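Vemlow releases Mirkerine 4, perception and planning software for wrist camera arms

New version handles shiny and patterned tabletops, adds a replay tool and a shorter setup 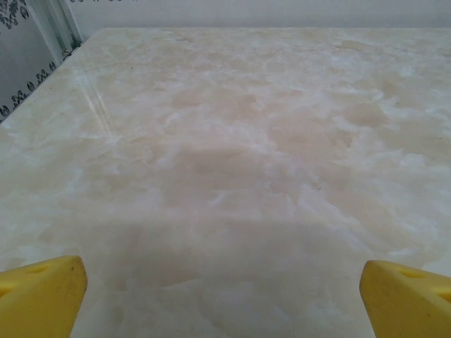 Shiny tables were what made us give up on the last two packages we tried, Nnamdi Edet wrote to the Vemlow support list during the beta, and a planner that says "I don't know how far away that is" is worth more to him than one that guesses and drives the fingers into the top.

DILTON, January 29, 2026 - Vemlow today released Mirkerine 4, the new version of its control and perception software for small robot arms with a camera at the wrist. Available now to all license holders. Existing customers get it at no charge until the end of their current term.

The main change is in how the software finds the surface it is working over. Earlier versions fit a flat plane to whatever the camera saw and trusted it. Fine on a matte bench. Less fine on polished stone looks, marble patterns, glass, lacquer, where a streak of glare from a ceiling light can pass for an edge, or a pale swirl gets picked up as an object. Mirkerine 4 keeps a confidence value for each patch of the surface and passes it on to the planner. Low confidence, slow approach. Very low, the arm stops and asks for a second view from another angle.

"Most of our support mail was tables," said Tobiloba Shehu, head of perception at Vemlow. "People would send us a clip where the arm is trying to grab a reflection. We had 684 of those clips by the time we froze the test set, all different tops, and that set now runs against every build before it goes out. If a build gets worse on any group of surfaces it doesnt ship."

What's new in version 4

Glare handling. Bright streaks are tracked while the wrist moves. A mark painted on the table stays put, a reflection slides. The software uses that to sort one from the other, no extra hardware, just a short sideways move of the camera that you can turn off if space is tight.

Pattern rejection. Mottled and cloudy patterns no longer count as objects unless there is height to back it up. Threshold is adjustable per job.

Self masking. The gripper's own fingers are masked out of the picture from the CAD file or from a quick teach routine, bright colored fingers included. Shadow from the hand is modeled too, so the dimmer patch in front of the fingers does not get read as a dark object or a hole. Custom fingers: run the teach routine once per set.

Empty table check. Sounds small, was the most requested item. Before a job starts the planner can confirm there is nothing in the work area and log it. Same check can run at the end of a shift.

Replay. Every run can be saved and stepped through afterwards, with the camera view on one side and what the planner believed on the other. Change a setting, run the same recording again, see where the plan would have gone diffrent. Recordings stay on the customer's own machine.

Setup. Hand-eye calibration is down to one printed sheet and a single routine. The old three-sheet method still works and old calibration files will load.

Compatibility

Mirkerine 4 runs on the same controllers as version 3. Jobs written in version 3 open without changes, with one exception: jobs that call the old plane-fit block directly need to be switched to the new surface block. A converter is included. It handles the common cases and flags the rest for a person to look at. Plugins from version 2 are no longer supported.

Jadoon, the company's free simulator, has been updated along side. It now includes 470 tabletop finishes with reflections, and adjustable ceiling lights, so a job can be tried against a bad surface before anyone buys one. Finishes can be imported from a plain photo.

Known limits

Clear glass with nothing behind it is still hard. So are mirrors. The software will report low confidence and stop in most of these cases, and Vemlow recommends a matte mat in the work area. Full list in the release notes.

Pricing and availability

Download is open now from the customer portal. New licenses are $957 per arm per year, support included. Schools and non-profit labs can apply for the reduced rate. A version for two-arm setups is planned for March.

About Vemlow

Vemlow makes control, perception and planning software for small robot arms. Based in Dilton. Its software is installed on 4000 arms in workshops, labs and classrooms.

Press contact: Vemlow press desk, Dilton. Review licenses, screen captures and sample recordings on request.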